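Arketmont Apartments: Frequently Asked Questions

What is being built?

Arketmont is a five-story building with 120 apartments over ground-floor retail on Saavedra Street. The units are a mix of studios and one- and two-bedroom plans. It replaces a single-story furniture store and its parking lot.

Who is the developer?

Nondov Residential owns the site. The architect is Abílio Meireles, and Vivard Builders is the general contractor.

How many of the apartments are income-restricted?

Eighteen, spread across all floors. Applications go through the city's housing portal, which opens for this building in September. The leasing office can't accept them.

Will there be parking?

Yes, one level below grade with 92 stalls. Parking is leased separately from the apartment. There is also a locked bike room off the alley.

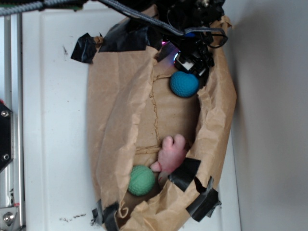

When can construction crews work?

Crews may work from 7 a.m. to 6 p.m. under the city permit. Concrete pours can start at 6 a.m. if neighbors within 1000 feet get written notice 2 days ahead.

Is Saavedra Street going to be closed?

The sidewalk on the east side is closed until the exterior is finished. One traffic lane stays open in each direction. The bus stop has moved to the corner by the pharmacy.

Who do I call about noise or dust?

Hipólito Troncoso is the site contact. Call the main construction line and dial extension 267. Messages left after 5 p.m. are returned the next morning.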